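**Tipoki cell, sim side. January, started 9:40**

Picked up the camera work where I left it. The wrist view had drifted from the side views after the Himaser update, and the grasp offsets were coming out wrong. Plan for the morning: reset the mounts, check the gripper model, rerun the short set.

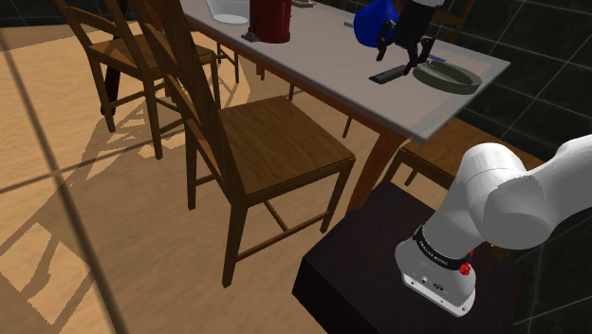 Base pose first. I put the pedestal back to the saved values and reloaded. The side camera is set low enough to get the whole base in, down to the FRANKA EMIKA band, and the open fingers still show over the tabletop. That is the view I want for checking the base against the table. The remote and the oval tray lie flat, so they make good height references. Offset in z was 3 mm. Fixed in the config, not in the scene file.

Next the fingers. The left linkage had an old collision mesh from the Stinance branch. Swapped it for the current one and set the finger friction back to default. 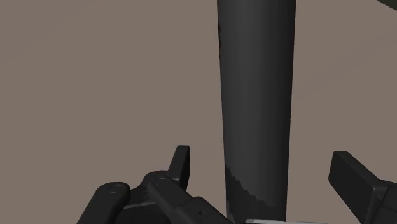 After the swap I cleared the cache and restarted the renderer. Startup is slow, 13 minutes with shaders. Log shows 2 warnings, both about texture size. Left them alone.

Ran the short set, 2,565 steps. No joint limit errors. Saved the config under Skindalar/wrist_fix. 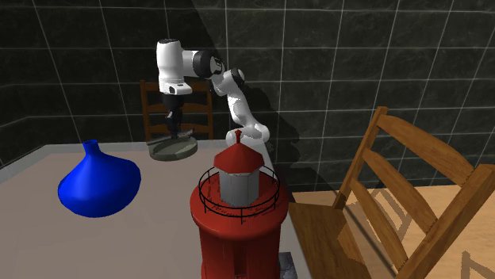

Aba Agyeman thinks the wrist camera should be recalibrated after every update, even when the numbers look fine, and wants the base pose locked so a reload can't move it. Agreed on the lock. I'll add it to the startup script.

To do:
- lock base pose
- delete old finger mesh
- ask Leonie Partington for the long set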